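4. Filling the Trulier 63 tank

1. Rinse the gravel until the water runs clear. The bag says pre-washed. Don't believe it.
2. Fill to the line and start the filter.
3. Set the heater and check it with a separate thermometer. The dial alone proves very little.

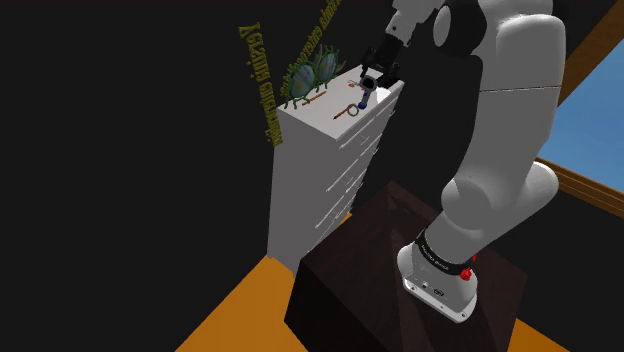
Fig. 12. White arm and chest of drawers (rendering).

4. Test for ammonia before adding fish. Bottled "instant cycle" products make big claims, and a test kit is cheaper.

CAUTION: Unplug the heater before every water change.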